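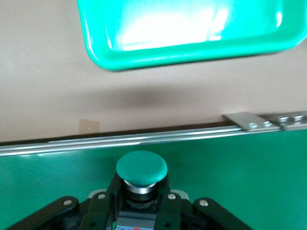
The Terkik demonstration was a public showing of a two-armed robotic sorting cell, held on April 25, 2025, at the Terkik works during the firm's open day. The cell was built by Pavimell, a supplier of small assembly equipment, and ran on a control package sold under the name Ruveo. Its job was to pick push buttons and switches from a short conveyor and put them into colored plastic trays. Parts of this sort are awkward to hold, and the fingers were usually sent in low, on either side of the black base, leaving the wide green cap and its metal collar standing clear above them. Publicity for the event described the cell as able to handle "any panel component without setup." The demonstration is mostly remembered for how far the results fell short of that phrase, and for the disagreement over how the results were counted.

Contents: Background – Equipment – The demonstration – Results – Reception – See also

Background

Terkik makes control panels for pumps and small lifting gear. Sorting returned and leftover buttons had been done by hand at a bench near the stores, and the company had looked at automating it before. An earlier trial with a fixed-track sorter from Sartori was dropped in October of the previous year. Terkik put this down to "changing product mix." Sartori gave no public account of the trial, and its machine was never shown to visitors.

Pavimell's proposal was different in that it used general-purpose arms and a camera on each wrist. The company said new parts could be added by showing them to the system a few times. How many times was a question asked at the open day and answered in several ways, depending on which member of staff was standing nearby.

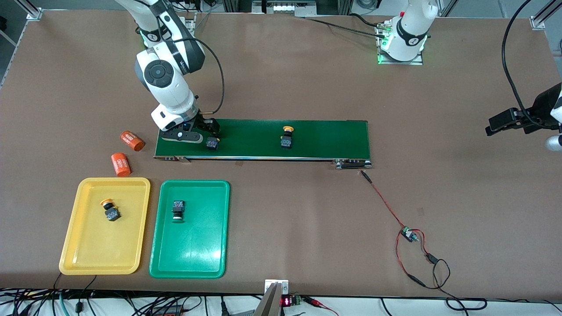
Equipment

The cell had two arms working over one table, with a green belt between them and trays placed on the tabletop. Pavimell's leaflet listed the grippers as a standard type and said that no special fingers had been made for the showing. It gave no cycle time. It also left out the weight limit of the grippers, a gap noticed by several visitors from the packaging trade who had come with heavier goods in mind.

Ruveo handled recognition and planning. According to the leaflet, the software chose its own grip for each part. Staff later agreed that preferred grips had been entered for most of the buttons on show – a normal practice, though hard to square with the words "without setup."

The demonstration

The cell ran for 6 hours, with breaks. Visitors stood behind a rope and could ask for a part to be placed on the belt from a box supplied by Pavimell. Requests to use parts brought from outside were turned down in the morning and allowed for a short period in the afternoon. The afternoon parts did not count toward the published totals.

The speed of the arms drew the most comment. They moved slowly, and an experienced worker would have had little trouble keeping ahead of them. Pavimell said the speed had been lowered for the safety of the public. The rope was well beyond the reach of either arm, and the full speed was not shown on a closed run afterward, although this had been listed in the printed program.

Results

Pavimell reported 952 successful placements and 7 stops that needed a person to step in. These figures appeared in the company's own summary and were repeated in most later accounts.

A second count was kept by a group of visiting technical instructors, who recorded only parts that ended up in the correct tray on the first try. Their total was 553. The difference has two likely sources. The Pavimell figure included repeat attempts on the same part, and it treated a part as placed if it was released over any tray at all. The instructors' count may have missed items during the breaks between groups, and it has not been published in full. Neither record can now be checked against video.
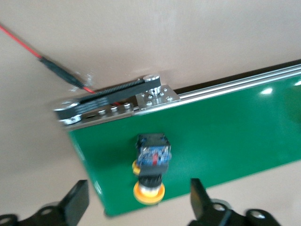

Parts lying on their side were the most common cause of a second attempt, according to the instructors. Pavimell's summary does not break down attempts by position, so the claim rests on one source. Color was less of a problem, and neither side reported many mix-ups between trays.

Reception

Trade coverage was brief and leaned heavily on the press release. Local coverage was warmer and spent more space on the tour of the paint shop. Terkik called the day "a full success" and said it would consider an order. No order has been announced, and the hand-sorting bench was still in use when the company next opened its doors to suppliers.

Supporters of the project argue that a public showing is a poor test, and that software of this kind should be judged after months on one job. That may be so. It was Pavimell, however, that chose to present the day as proof, and later versions of the Ruveo leaflet keep the figure of 952 while dropping the words "without setup."

See also
Wrist-mounted camera
Bin picking
Sartori fixed-track sorter
Emergency stop button
Factory open day

Shares 7 | Comments 6

Home Articles Random page Recent changes Help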